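Ernville Residents' Association
Minutes of the ordinary meeting, 6 Dec 2018

1. Opening
The meeting was opened by the chair. The minutes of the previous meeting were read and approved with one correction: the bus shelter is in Echeverri Street, not in Ludeck Street.

2. Street lighting
The council has answered our letter. Two lamps on the footpath behind the school will be repaired before the end of January. The members asked if the new lamps can be less bright, as the light goes directly into the bedrooms of the lower houses. The secretary will write again.
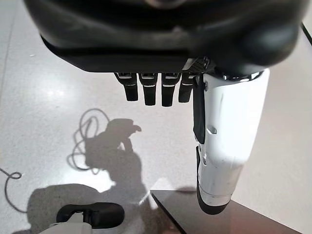

3. Winter market
The market brought in 40 pounds less than last year, mainly from the hot drinks. It was remarked that the stalls were placed too far from the entrance and that many visitors did not see them. For next year it was proposed to put the drinks beside the gate. One member did not agree, because of the queue for the car park. The matter stays open.

4. Rubbish collection
The firm Sovow will change the day for garden waste. Several members have not received the leaflet. Copies can be taken from the table near the door. The association was asked to complain about the bins left standing on the pavement in Ludeck Street, where it is difficult to pass with a pram.

5. Hall
The price for hiring the hall stays the same. The kitchen tap is still dripping and a plumber has been called for the second time. Members are kindly asked to put the chairs back in stacks of four, and to close the side windows before leaving. 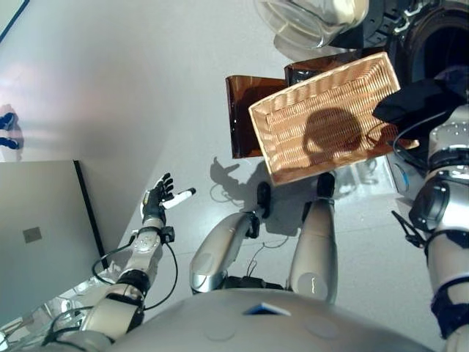

Wicker basket, held out in front.

6. Any other business
A member asked who has the key to the notice board. It was not known at the meeting. The secretary will ask for a new lock if the key is not found.

The next meeting will take place in January, in the same hall. The date will be put on the notice board.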